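What I learned from collecting examples by hand

10 February 2022

I promised to write this post in September, and then I was busy with the thing itself, so it comes late. For readers who are new: I work in a small team called Rala. We teach a learning system to do simple table work, like moving an object, folding a cloth, putting a thing back in its place. My part is not the model. My part is the examples the model learns from, and we make them by hand, with grippers that a person holds and moves. 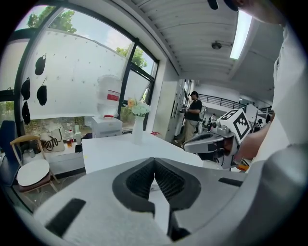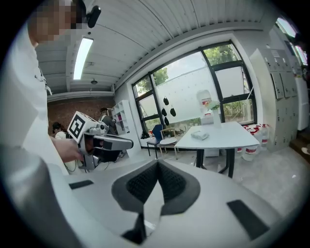
Hand-held grippers during collection, seen from close behind one of them. The white cube with the black pattern is on the other gripper.

When I joined, I believed this would be the easy part. You hold the gripper, you do the task, you save the recording, you do it again. Sakda Onsri, who trained me, let me believe it for one morning. Then he played back my first recordings next to his, and I wanted to go home. My hand was fast where it should be slow. I stopped in the middle to think, and the recording kept my thinking too, as a long pause with the jaw half open. A model which learns from this will also stop and "think", but it will have nothing to think about.

So the first lesson was to decide before I start. I look at the object, I choose where I will take it and where I will put it, and only then I begin. If I change my mind during the movement, I throw the recording away. This was painful in the first weeks. Now it is maybe the habit I am most glad to have.

The second lesson is about being too good. After a few days you find your favorite way. You stand in the same place, you come to the object from the same side, and every example looks like its brother. The numbers grow quickly and everybody is happy. Then Fotini Liapis trained on my set from one such week, and the result could do the task very nicely from my favorite side and from no other. She was polite about it. She asked me only, "Do you ever stand on the left?"

After that we made a rule. Every 200 recordings we change something that matters: the side of the table, the height of the hand, the person. Wichai Boonyarit is much taller than me and his examples come from a different angle, even when he tries to copy mine. At the beginning we saw this as a problem to correct. Now we put him in the plan on purpose.

The third lesson is about the marker cubes. Each of them has a black and white pattern on it, and we use the pattern to know where the gripper is in the room. It means the pattern must stay visible, and this changes how you move your arms. With two people at one table it becomes a kind of slow dance. You must not put your elbow between the other person's cube and the camera that needs to see it. I made this mistake so many times that I started to see cubes when I closed my eyes. I have no clever trick for it. We say "cube" aloud when we see one is covered, and the person who covered it steps back.

Now about the numbers, because my friend Greer Pringle asked me how much of the work is lost. Our goal for the last set was 2,000 good examples. On the day we closed it, we had 1,963. We discussed for a long time if we should stay and make the rest. Decha Nilsuwan was against it. He said that tired people make tired examples, and that he prefers to have a smaller set than to clean it later. I was for staying, I admit. We went home. When I checked the recordings from the last hour of that day, I found 4 which I had to remove, all of them mine, all with the same lazy opening of the jaw before the object was really down. So he was right, and the set became a little smaller again.

Checking is the part I would like to explain better, but I am still learning how to do it. I watch at double speed first, only for big errors. Then I watch the moments of contact at normal speed: the closing and the opening. Between these two I care less. A path through the air can be a little ugly and the model forgives it. A bad closing it does not forgive, and it will repeat it to you many times.

I also write one short note for each group of recordings: who held the gripper, what we changed, what felt strange. Fotini reads these notes more than I expected. Once I wrote only "arm tired, grip late" and she found the exact group which made her curve look wrong.

Next we will start on cloth, which does not lie the same way two times. I have practiced with a kitchen towel at home and I am not good yet. If you do this kind of collection and you have a method for resetting a cloth between examples, please write to me. Ours is to drop it and accept what comes, and Sakda thinks we drop it always in the same way.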